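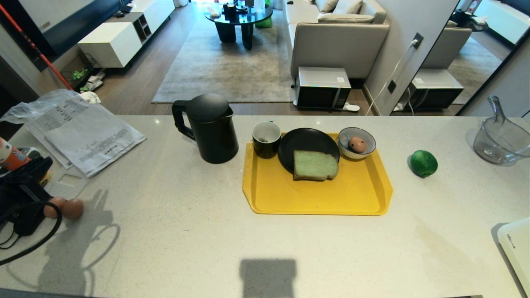

Figure 1. A tray with bread, an egg and a mug.

Food and Daily Life, Unit 5: What Counts as Breakfast?
Instructor: Wian Mnguni

Welcome back! Last unit we spent our time on markets and how food gets to people. Now we get to the part of the course I look forward to all year, the first meal of the day. It is such an ordinary thing that most of us have never thought about it, and there is so much going on in it.

Start with the word

"Breakfast" is two words stuck together, break and fast. You have gone all night without eating and now you stop. Plenty of other languages do something similar. Spanish desayuno has the same idea inside it, and French déjeuner started out that way too, before it slid over to mean lunch in France and the morning meal became petit déjeuner ("little lunch," if you like). Meal names drift! English "dinner" goes back to the same root as déjeuner, so a word for ending a fast ended up on the evening meal. Keep this in mind when you read older letters and diaries. A person who writes that she had dinner at noon is using the word the way her neighbors did.

Did people always eat in the morning?

Some did and some didn't, and the sources argue with each other. In medieval Europe a number of church writers treated eating early as a kind of greed, but farm workers, children and the sick were often given a pass. Household accounts sometimes list bread and ale handed out in the morning, so we know that somebody was eating it. My advice is to read the rules and the accounts side by side. Rules tell you what a writer wanted, and accounts tell you what left the pantry.

Factory hours changed things again. Once your day starts by someone else's clock, you eat before you leave or you wait for a break. Then came boxed cereal in the late 1800s, sold first as a health food, and within a couple of generations cold cereal with milk felt like something families had always done. I love this example. An invented habit can feel ancient in the time it takes a child to grow up.

Sweet or savory?

This is where class discussion usually gets loud (good!). Rice and soup, beans on flatbread, porridge, noodles, fish, leftovers from the night before: all of these are a normal morning somewhere. Try to catch yourself when you call a food "heavy" or "strange" for the hour. What time did you learn that it was strange, and who taught you?

Reading for this unit

Course packet, pages 153 to 167. Read the diary extracts first and the essay second. The Breter household book is tricky because the spelling wanders all over the place, so read it out loud if you get stuck. It helps a lot.

Short assignment

Keep a breakfast log for 7 days. Each morning write down what you ate, the time, where you were and who else was there. Skipped meals go in too. Then interview one person at least a generation older than you about the mornings they remember from childhood. Ask about weekends and holidays separately, as they are often completely different meals.

Write up both in two pages. Quote your person directly at least once, and let them wander off topic a bit, the best material is usually there.

Logs and write-ups go in the box outside Room 14 before the end of September. Bring your log to class as well, we'll be trading them in pairs.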